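**Re: [robotclub] sack task - are we still doing this??**

11th November

Hi all, quick one between classes, sorry for typos.

Kamil Havlíček wrote:

> Ok so I missed the last two meetings (midterms) and I'm lost. The Pokberg rules sheet says "flexible packaging, team's choice" for round 2. Last I heard we were doing cardboard mailers. Now I see people talking about sacks?
>
> Questions:
>
> 1. Who decided and can we undecide it
> 2. Is the finger closing on force or on position now? The code in the Nemus branch does both, depending which file you believe
> 3. Do I still need to print the wide fingertips, they take forever
> 4. Has anyone booked the van
>
> Kamil

Going in order.

1. We voted, at the meeting you missed. 4 to 3 for sacks, so yeah, close. Mailers score less because they hold their shape, and Radthorpe did mailers last year and got beat by a team with bread bags. You can bring it up again but I'd want to see a mailer run that scores higher first. I'm not re-voting on vibes.

2. Force. Ignore everything in old_grip, I should of deleted it in June. Position closing works fine on anything stiff and then on thin plastic the finger stops where it was told to stop and there's nothing in it. Ragnheiður Ravn wrote the new version, it's one file, it's short, read the comment at the top before you change any limits. Please. Somebody set the threshold to 159 and I spent a whole evening thinking we had a bad cable.

3. No wide tips. Stop the print if it's going. We're staying with the one hooked finger for now - you come in low next to a fold, get the tip under, then close. Flat approach from above just pushes the plastic around. Kollár's writeup says to look for the tallest ridge and go for that and so far I agree, except when the ridge is a long one and the whole thing slides.

Also the stripe. The vision people (hi) want to use the red line for working out which way the material is folded. I think it's a good idea, but it bends so much at the creases that the fit goes crazy. Maybe break it into short pieces and only trust the straight ones? Someone who actualy knows this stuff please answer.

Wrist view from the spot by the window, so you can see what I mean about the line:

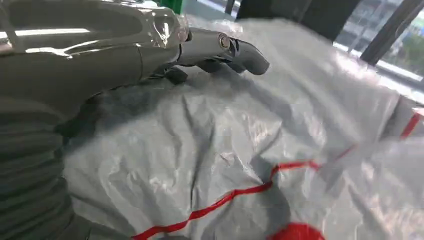
*Wrist cam. Finger over the sack, red stripe kinking at the folds, right side washing out.*

Look how bright it gets toward the sill. Exposure is on auto and I want it fixed before we log anything else. Or we pull the blinds. Or both. Whoever gets in first just do one and write on the board which.

4. Van - no. I thought you had it?? If not, I'll call today but I need to know how many are coming. 11 seats. Reply with a yes or no, NOT a thumbs up, the list eats those.

Other stuff, fast:

- gripper spare screws are in the drawer under the soldering station, label fell off
- logs go in the shared folder with your initials in the name. "test_new_new" is not a name
- Ragnheiður needs one person who can stay late and run the approach angles with her, it's boring but she'll buy the fries
- Kamil can you do the lift part of the state machine, it's the only peice with no owner

Got to run, lab starts. If something's on fire text me, I won't see email till tonight.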